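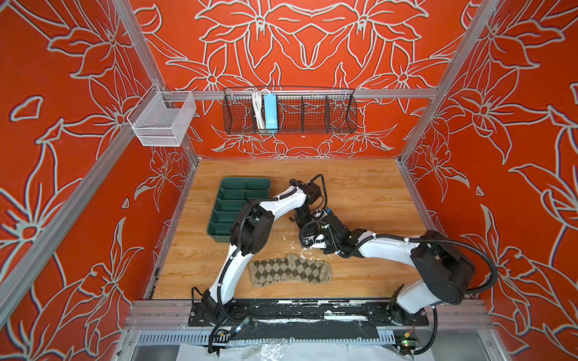

Lily Mirror in orange-red, fitted on three sides above a wood top.

Urkar Lily Mirror Printed Wall Panel

Large lily and leaf outlines in pale gray-white on a bright orange-red ground. The pattern is mirrored left to right, so a single panel looks finished on its own and several can be set around a corner without the design drifting off to one side.

The panels are made for alcoves, booths, display bays and the backs of open shelving. The print is on one face only. The reverse is plain white and takes most panel adhesives.

Sizes and packing

Each panel is 36 inches wide. Choose a height of 2 feet, 3 feet or 7 feet from the menu. The two shorter heights ship flat. The 7-foot panel ships between boards and needs someone at the address to sign for it.

Cutting

Score the printed face with a sharp knife and a metal ruler, then snap away from the print. For outlet holes, drill a starter hole and finish with a fine saw. Measure from the center line marked on the back - it matches the middle of the mirrored pattern. If you are covering a back wall and two side walls, cut the back panel first and keep any trimming even on both edges.

Fixing

Panels can be glued to a flat, dry wall or held in a channel. Castellanos edge trim fits all heights and is sold separately in silver, white and black. Leave a small gap at the top for movement. Do not fit behind a stove or inside a shower.

Care

Wipe with a soft cloth and mild dish soap. Scouring pads will dull the print. Keep spare offcuts if you can, as color can vary a little between print runs.

Other patterns in this range

Fallum - small ferns, dark green
Imdale - wide stripe, cream and blue

Samples and returns

Samples of all patterns are available, limit two per order. Uncut panels can be returned in their original packing. Cut panels cannot. The 7-foot height in Lily Mirror is out of stock until January - orders placed now will be held and shipped when it arrives.

Page updated 18 October 2025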